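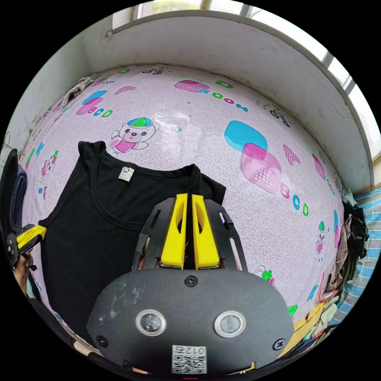 Issue 53

Can a machine do my chores yet? Your questions, answered with the usual lack of mercy

Every August the mailbox fills up with people who have spent the summer doing laundry and would like to know when it stops. Leonie Pfeiffer sorted the letters. Reinhold Reuter answered them.

Will a robot fold my clothes?
Some clothes, some of the time, if you are patient. A towel is fairly doable. A black tank top laid flat on a pink sheet covered in cartoon bears is a nice middle case: the edges stand out, the straps point one way, and there are only so many ways to fold it. The heap of clothes next to the bed is where careers go to die.

Why is the heap so much harder?
Because a pile has no front. You look at it and know that the brown plaid is a shirt, since you have met shirts. A machine sees plaid going into a dark fold and has to guess where the collar went. Then it pulls, and three other things come along for the ride.

Why grippers with two fingers? I have ten.
And how many do you use on a tank top? Kerstin Schmieder, who tests hand tools for us, folded a full basket with a pair of two-finger grippers, one per hand, and says the first ten minutes are humbling. After that you get by. Thin cloth still slips, and turning a sleeve right side out is a hobby in itself.

So people are doing the folding?
In a lot of projects, yes. Somebody holds the grippers, does the chore, and the software learns from the recording. If you had hoped to skip the folding by getting into robotics, I have news.

Are machines any better on the shop floor?
Much better, as long as the floor has been arranged to suit them. Wilfredo Buenaventura runs the packing line at Ostermann, where a Cumetti arm moved 656 boxes in one shift and fumbled 3. The boxes were all the same size. He tried it on bagged work gloves and went back to boxes before lunch.

What about making the bed?
Clear it first. That's the part everybody leaves out of the demo. A fitted sheet with a wall along one side is awkward enough for a person with knees.

Should I buy the Skaltoris home unit for 539 a month?
Timo Thiele had one for about a month. It did towels. He has returned it and kept the towels.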